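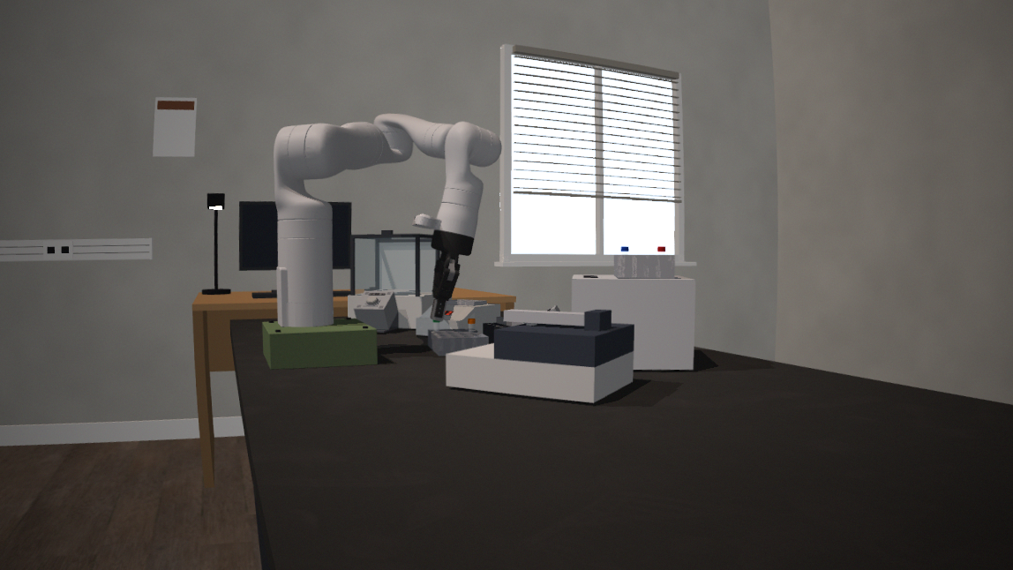
Theerawat Kongkaew
July 13, 2019

Thread on a pick fault in the Riltthorpe cell. It is all in simulation so far. No hardware was harmed, but the same code was due to go to the bench arm.

Symptom: the task is "remove the ball from the peg tray." The arm approaches, descends, closes, and the finger width reads as a peg. The planner treats any successful closure as a successful pick and carries on.

Out of 94 runs, 28 ended this way. All the rest were clean. The log reported zero errors for the full set, and that bothers me more than the 28.

First theory was calibration. The gripper was landing one position over, same row, every time. One column pitch of offset looks exactly like a bad hand-eye transform.

I spent an evening on the transform. Residuals were fine. Surachet Srisuk reran it from scratch and got the same numbers.

Second theory was finger clearance. Surachet widened the approach by 9 mm. No change in target, same wrong peg.

What finally helped was sorting the failures by ball position. When the ball was in column 3, the arm went to column 4. When it was in column 4, the arm went to column 3. An offset doesn't change sign like that. A mirrored index does.

Six columns, numbered 1 to 6. Flip the order and 3 becomes 4. Ball in 1 would have sent the arm to 6 and we'd have caught it in a minute, but the failing batch only ever used the two middle columns.

Cause: the detector finds the grid, then numbers columns left to right in camera view. It never reads the printed tags. Rows came from a different function, written later, which does read the letters. So rows were always right and columns depended on which way the tray faced.

Test case I'm keeping: ball at D3, pegs in every other position, column numbers running 6 to 1 from left to right in the camera view. The old code returns D4.

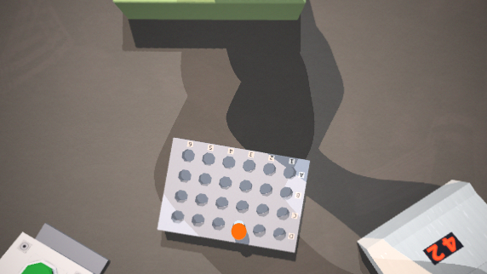

Would the force limit have caught this on the real arm?
Only if the fingers had jammed. Gripping the wrong peg cleanly stays well under the limit, so the arm would have lifted it and moved on.

Fix, part one: both indices now come from the printed tags. If a tag can't be read, the run stops with an error. No fallback to camera order.

Fix, part two: closure alone no longer counts as a pick. Measured width has to match the requested object, and the tray is imaged again after the lift to confirm which position emptied.

Reran 290 cases with the tray in both orientations and the ball in all 24 positions. No wrong column. Two stops for unreadable tags, both correct behavior.

Still open: the same numbering function is called by the vial rack code. I haven't checked that yet. Bench trials stay on hold until I have.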